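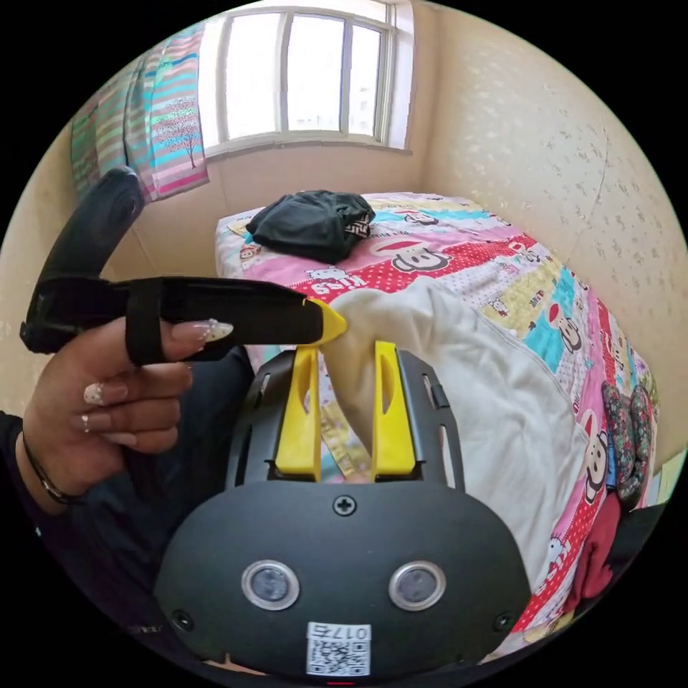 Both grippers over the bed, yellow tips by the white blanket.

Print | E-mail

09/09/2023, Dilthorpe bedroom set

Lovely session! Folding and tidying on the monkey-print bedding, daylight straight in from the window. Target for this room is 70 good demos, two hands each. Slower closing looks much nicer on replay (try it on the Jundby set too). 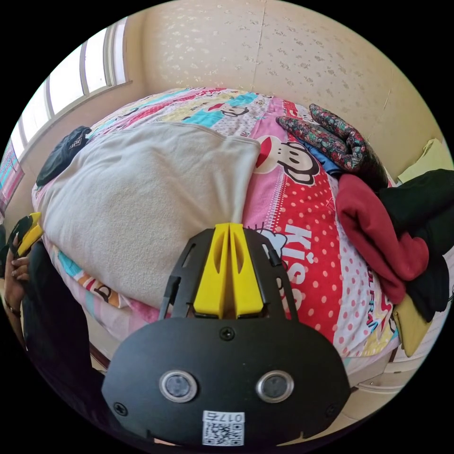
Folded fleece on the left, clothes still heaped on the right.

To do: vary the starting heap more, then send the lot to Reka for training. So keen to see what it makes of knitwear!

Comments (2) | Shares (0)
Contact | © Dilthorpe workshop notes | Back to top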